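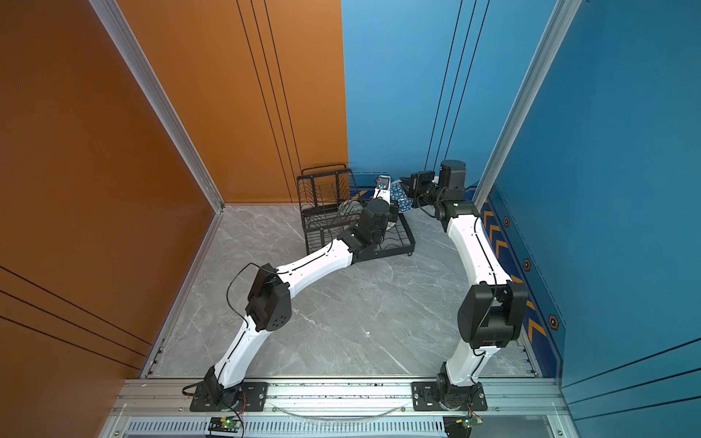
Two arms and one dish rack in the test cell at Cullon.

I got to Cullon at 6 in the morning, which is when the dish crew is at its chattiest (and its most honest!). The kitchen sends out lunch for 152 people, and the crew lead has worked the sinks for 22 years. "My wrists knew before I did," she told me. "Racking is what gets you."

So was she worried about her job? A little, back in September. Her hours haven't changed, but she now spends 60 minutes a shift sorting what the arms can't handle yet. 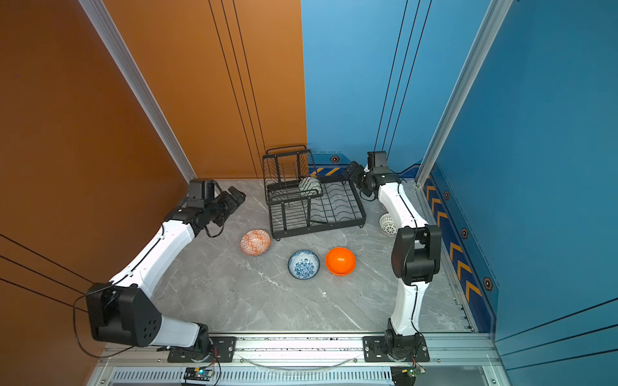 What I really wanted to hear about was the training. She picks the dishes herself, and she's picky! "Plates, fine. Give it bowls," she said, and bowls it was: patterned ones, a plain bright orange one, a couple lying on their sides. "That's how they come to us. Why would it get them neat?"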